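4.2 Route familiarity and incidental learning

The second part of the survey asked riders what they could recall of the places along their usual commute. Respondents were recruited at two trailheads in Wudgate and through the mailing list of the Molefe Street cycling club. All had ridden the same route to work for at least one season. Each was given an unlabeled strip map of the Clendier river path and asked to mark any monument, plaque, historic building or named bridge they knew to be there, and then to write one sentence on what it commemorates or what it was built for.

Responses were scored on two scales. The location score counts a mark as correct if it falls on the right side of the path and between the correct pair of cross streets. The content score is stricter and requires at least one verifiable statement about the site. A rider who wrote "old mill" beside the Virnell textile works received location credit only, while "mill that made sailcloth" received both. Statements were checked against the county register of historic places and, where the register was silent, against the text of the plaque itself.

Location scores were high in every group. Content scores were not, and the difference between groups lay almost entirely in whether the rider had ever stopped. Riders who reported dismounting at a site at least once could usually say something correct about it. Riders who passed the same site daily without stopping placed it accurately but tended to confuse its subject with that of a neighboring site. The two stone markers north of the Molefe Street bridge were the most frequent case: one records a flood level, the other the first ferry crossing, and the two were exchanged by 40 percent of the riders who had never stopped at either.

Speed had less effect than expected. We had assumed that riders on the paved upper path, who travel faster, would do worse than those on the gravel towpath. Once stopping was accounted for, the surface explained little of the remaining variation. Annual distance also had a weak effect. Riders who logged more than 4000 miles a year scored no higher on content than those who rode to work only in good weather, although they did mark more bridges, possibly as a result of using them to gauge distance.

The reasons given for a first stop were coded into 4 categories: mechanical trouble, waiting for another person, taking a photograph, and collecting a stamp or similar token. The last category appears only among riders holding a Wudgate Trails booklet, which has spaces for 6 sites on the river path. Booklet holders had the highest content scores at those sites and ordinary scores elsewhere, so we do not read the result as evidence that booklet holders are more attentive in general. Photographs had a smaller effect in the same direction. Several respondents noted that they had read the plaque only to find a caption for the picture. Mechanical stops produced a surprising amount of knowledge, mostly about the Virnell works, where broken glass on the access ramp was a common complaint.

Two limits should be stated. First, the riders who agreed to take part may be more interested in local history than those who declined, and we have no data on the latter. Second, self-reported stopping is subject to error. A rider who knows what a plaque says will reasonably infer that he or she must have stopped to read it – and will report a stop on that basis. The direction of the effect therefore can't be settled from the survey alone. A follow-up with trail counters was considered and dropped for this round, as the counters on the Clendier path register passing bicycles and do not record dismounts.

For trail managers the practical reading is modest. Larger signs placed for viewing at riding speed would probably improve location knowledge, where there is little left to improve. Bike racks, a bench or a water tap within a few yards of a plaque would be expected to do more for content. The Molefe Street markers would be a sensible place to test this, given that both stand on a grass verge with no room to pull off the path and the nearest rack is on the far side of the bridge.

Figure 3

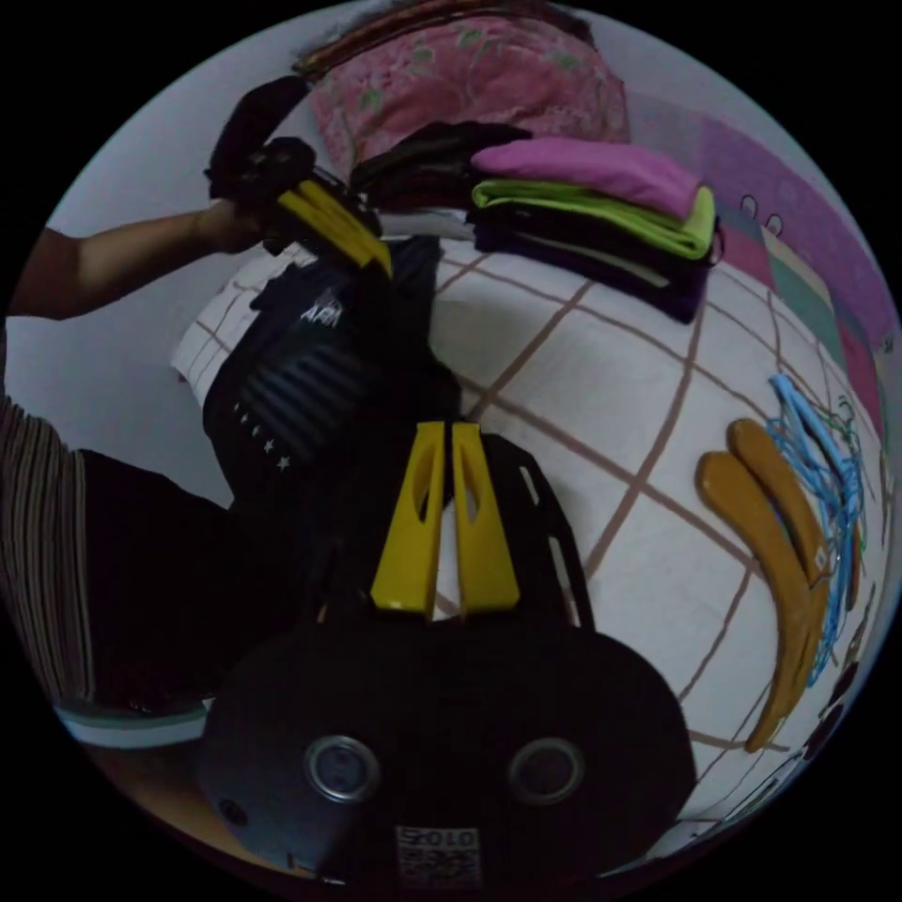 Habibur Saha: I ride the Clendier path both ways and I would have mixed up the flood stone and the ferry stone too. One question on the scoring. The plaque on the ferry stone was replaced in July, and the new text drops the name of the ferry operator. If someone wrote the operator's name from the old plaque, was that counted as a correct statement or not? It might change the numbers for the longtime riders.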